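From: Keabetswe Pillay
To: gripper-bench list
Date: May 18, 2022
Subject: Re: [gripper-bench] pointed fingers vs flat pads, ball task

Themba Mabaso wrote:

> I ran the flat pads on the ball task again with the new controller
> gains and I still lose it when the ball is close to the barrier. Out
> in the open they are fine. Has anyone tried the Pusier fingers on
> this? I don't want to spend a week on meshes if they are no better.
> Also, which camera setting are you all using? My pictures look
> nothing like the ones in the March thread.
>
> Themba

Hi Themba, all,

Yes, I have. I put the Pusier fingers on the Serrano arm model last week and ran them against the flat pads in Luvosgate, same room, same table, same start poses. 200 tries for each set, with the ball placed at random but always inside the barrier.

Short version: the pointed fingers missed the grasp 11 times. The flat pads missed 57 times more than I was willing to accept, so I stopped tuning them and went back to your old gains, and they were still clearly worse. I'll put the full table in the shared folder once I've checked the seeds, as two of the pad runs started from the same one and I need to redo them.

The trouble with the pads is width. Near the corner the outer face of one pad touches the wall before the fingers are low enough to close on the ball, and the controller reads that as contact and starts closing early. With the tapered tips there is room to get down beside the wall. 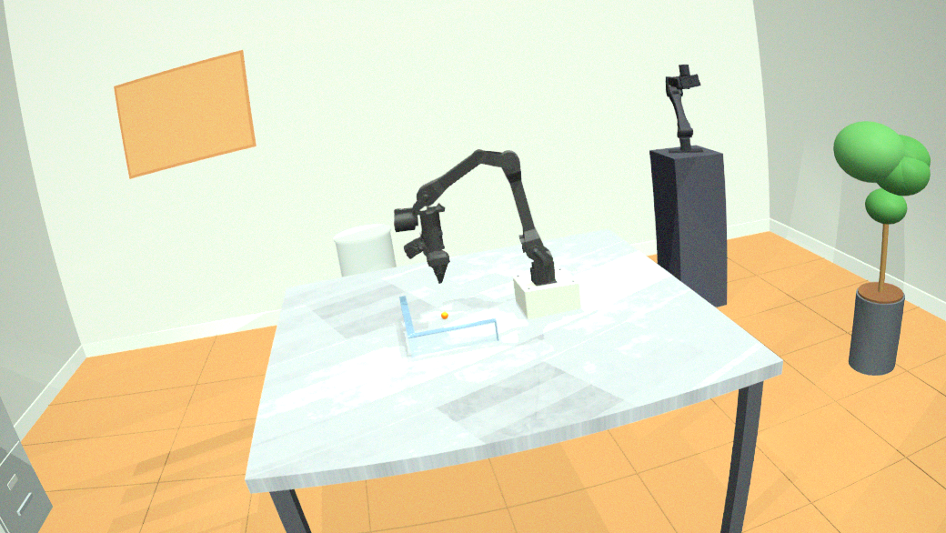

Pusier fingers over the ball task, wide camera. Ball inside the L barrier, white box behind it.

On the camera: I use the wide one for looking at runs and nothing else. It bends the near edge of the table, and I would not measure anything from it. For the pose estimate I use the narrow camera looking straight down. If your pictures don't match the March thread, check the field of view first. The Solleck importer resets it to the default when you load a room file, and it doesn't print a warning. I lost an afternoon to that.

Some things to know before you try the fingers yourself:

The mesh in the Pusier download is in millimetres and the arm model is in metres. Scale it before you attach it. If you scale it afterwards the joint offsets stay wrong and the fingers cross over each other when closed.

Use the simple collision shapes. The full mesh gave me 557 contact points on one closed grasp and the whole thing crawled. I swapped each finger for 4 boxes and the results were the same as far as I could tell.

Drop the closing force. I had it at the value we used for the pads and the ball shot out sideways, because the tips touch it over such a small area. I halved the force and it has behaved since. A touch more friction on the tips helps too, but I'd like to keep that at the default so our numbers can be compared.

What I have not done is the drop into the box. All of the above is grasp and lift only. I suspect the pads will do better there, as the ball can roll between the pointed tips when the wrist turns, and I saw it slip a little on lift in a few runs that I still counted as good. If you have time to run that part with the pads I'll do it with the fingers and we can compare.

I also haven't touched the second arm on the pedestal. It is still loaded in my room file but it gets no commands, so leave it in or take it out as you like. If anyone has a working config for it, please send it to the list.

Room file and finger boxes are in the shared folder under my name.

Keabetswe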